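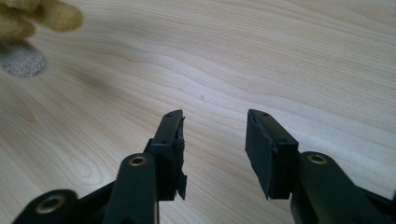

Maud Tibbering
Contributing editor, Home

July 4, 2020

I am writing this at the kitchen table. So, I suspect, is everyone else in this issue. For years the magazine ran features about the death of the table, with photographs of people eating noodles on sofas, and then in one spring the table became the office, the classroom, the pub and, on one low evening in our house, the hairdresser's.

Ours was not built for this. It was bought second-hand in Doresness, a village with one shop and a great many opinions, from a couple who were moving somewhere without stairs. We paid in cash and carried it out to the van in the rain. It has a drawer at one end that opens only in dry weather, and a wobble that we have treated with the same folded beer mat for eleven years. The beer mat is now so thin that it may be holding the leg up by habit.

Naturally I went looking for a replacement. You cannot stare at a thing for ten hours a day without finding fault with it, and a table can't answer back.

The first I fell for was the Okasura, a long pale thing with rounded corners and legs set in from the ends so that nobody has to sit with a post between their knees. It costs £1,285 before delivery. The website says it "invites gathering", a bold line to leave up this year. I measured our kitchen twice and found that the Okasura would fit beautifully provided we gave up the fridge.

Next came the Bravau, the sensible one, at £710. It arrives flat in two boxes and has a leaf that folds away underneath. I have owned tables with leaves before. You put the leaf up at Christmas, trap a finger, and leave it up until Easter out of respect for the finger. The reviews were warm apart from one man who had written only the word "screws".

After that I lost my head a little and began reading about people who have tables made for them. The going rate seems to start at some £2,000, and you wait until November, and in the meantime the maker sends you messages about the tree. I can see the appeal of this. I would like to be sent messages about a tree. But I know what would happen on the day it arrived. I would stand over my family holding coasters, and nobody would be allowed a pen.

Pale wood is the great trap here. It looks calm in a showroom, where the only thing resting on it is a bowl of lemons. At home it becomes a record of events. Tea goes in at once. Beetroot goes in and stays. Turmeric, which used to be something other people cooked with, has since March done more damage in this country's kitchens than cats. There is an oil for it called Kiani that comes in a tin the size of a shoe-polish tin and smells of pears, and you are meant to rub it in along the grain every few months with a cloth you don't mind losing. I did half the table in April. The phone rang. You can see the join.

The odd thing is how quickly the half-oiled table has divided us. The shiny end is for work, and has a lamp. The dull end is for eating, arguing and maths. Anyone who puts toast down on the shiny end is spoken to. We never agreed any of this, and I doubt we could have done if we had sat down to try, partly because we would have had to decide which end to sit at.

I did ring the Bravau people in the end. Their next delivery slot was a long way off, and the woman on the phone sounded as though she was sitting in a kitchen herself; a kettle clicked off halfway through the terms and conditions. I told her I'd think about it. She said most people did.

For now the beer mat stays. I have bought a second tin of Kiani for the dull end and put it in the drawer, which will open again when the weather improves.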